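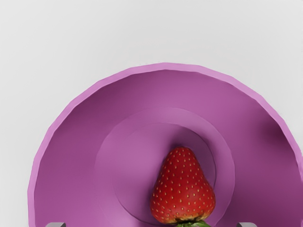 Workshop tips: getting a simulated pick-and-place bench ready for soft fruit

Notes collected while moving our kitchen tasks from the Pustach physics build to Ornix. They assume a two-finger parallel gripper, a wrist camera and a working planner. Contributed by Berwyn Griffiths, Plalia.

Bowls and other concave containers

Do not leave a bowl on the default convex hull. The hull closes over the opening, and the fruit will either sit on an invisible lid or be ejected on the first physics step. Run a convex decomposition and check the result in wireframe. For a bowl with a foot ring or a stepped floor, we use 19 hulls. Fewer than that and the step disappears.

The visual mesh can stay coarse. A faceted rim costs nothing in grasp success. It will cost you if the perception stack fits an ellipse to the rim, in which case fit to the inner wall or raise the segment count.

Keep the bowl a solid colour well away from the fruit in hue. Purple against a strawberry segments reliably while you are debugging the planner. Bring in red and orange bowls later, once the rest works.

Fruit

Scanned assets usually arrive with the origin at a corner of the bounding box. Move it to the centre of mass before doing anything else, or the grasp sampler will centre its candidates on empty air.

Collide the body of the strawberry and leave the calyx as visual geometry only. Sepals modelled as rigid bodies catch on the finger pads and produce contact forces that mean nothing.

Check the units. One supplier's berries came in at 1000 times the intended scale, and the planner reported "no feasible grasp" with no further comment.

Planning inside a bowl

Clearance between the outside of the open fingers and the inner wall is the number to watch. We pad the wall by 10 mm for the approach and drop the padding for the final descent. Leaving it on throughout makes any fruit near the wall unreachable.

Sample yaw before tilt. If a level approach exists at some yaw, take it.

For a strawberry, close across the shoulders. The tip is tapered and the pads slide off it. If the fruit sits nearer one finger than the other, recentre laterally before closing. A one-sided first contact pushes the berry across the floor of the bowl and the pose estimate is then stale.

Control

Switch from position to force control at first contact. The Arango controller does this with a single flag, but the flag resets whenever the scene reloads. Set it in the reset hook.

Run the gripper loop at 100 Hz or better. At lower rates the fingers overshoot the force limit between updates.

Wrist camera

Render the fingertips in the wrist view and mask them in segmentation. Hiding them gives cleaner depth and a model that falls over as soon as it meets real hardware.

A plain grey bench is fine for regression tests. Randomise the texture and lighting for training only, and keep the two configs in separate files.

Before logging a run

Save the random seed, the asset versions and the controller config with each episode. Roughly half our unreproducible failures in June traced back to an asset updated in place. Version the file name, and set the asset folder to read-only.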